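Youth Football Development Grant - Progress Report, Second Period
Submitted to: the Stisuteck Community Sport Fund
Prepared by: Imke Fröhlich, Hatar Football Club

1. Teams and players

The club now has 305 registered players under the age of 18, against a target of 280 in the grant agreement. The growth is mostly in the under-9s and under-11s. The girls' section has 43 players and entered an under-13 side in the district league for the first time. They finished sixth of ten, with a 3-3 draw away at Prelon the best result of the spring.

The under-15 boys were relegated. We lost four players to the Prelon academy before the winter break and did not replace the goalkeeper until March. Fabrice Rey has stayed on as coach and will have most of the same squad next season.

2. Coaching

Six coaches passed the basic certificate in this period. Two more started the course and dropped out because the Saturday sessions clashed with matches. We have asked the district whether a weekday course can be run in the autumn and are waiting for a reply.

Ingeborg Kohlhase has taken over goalkeeper training for all age groups. It runs on Mondays from 5.30 pm on the small pitch. Attendance has been good, apart from the two weeks when the floodlights were out.

3. Pitch and equipment

The drainage work on the lower pitch was finished in May, three weeks late. The contractor, Kramer, found an old clay pipe under the near touchline which was not on any plan. The extra cost was met from club funds and is not claimed here. We had 23 postponements last season and expect far fewer - the pitch took heavy rain in early June and was playable the next morning.

Two sets of small goals were bought as planned. The portable dugouts were not. The price had gone up by a third since our application, and we would like to move that money to the travel budget if the fund agrees.

4. Travel

This line is overspent. The under-17s reached the semi-final of the district cup, with three away ties in a row, two of them needing a coach. They lost the semi-final 2-1 after extra time. Parents covered part of the last trip.

5. Plans for the next period

- Enter a second girls' team, under-11, if numbers hold
- Replace the nets on the main pitch
- Run a four-day holiday camp in August
- Find a referee mentor for the five juniors who have taken the whistle course

The full accounts will follow at the end of June, once the coach hire invoices are in. 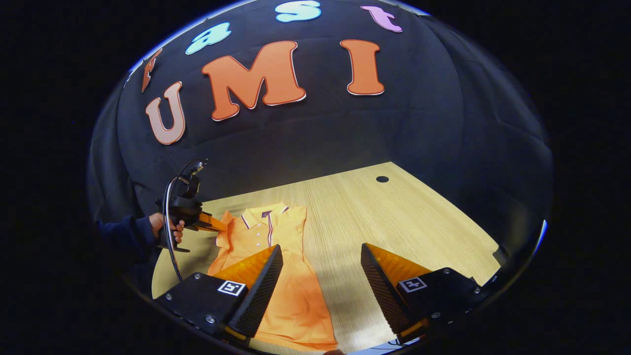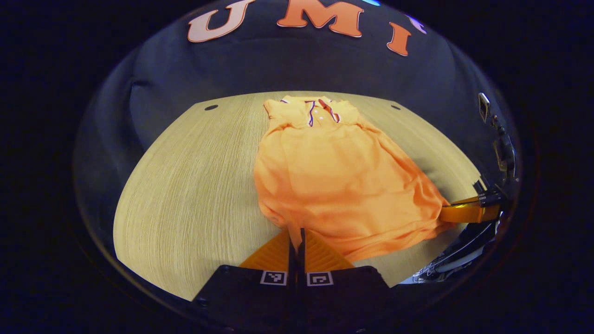 Marlene Stüber wrote back that the dugout money may be moved to travel, provided it is shown as a separate line in the accounts. She also asked for the attendance figures for the goalkeeper sessions, and whether the under-15s will keep their Sunday kick-off after going down a division.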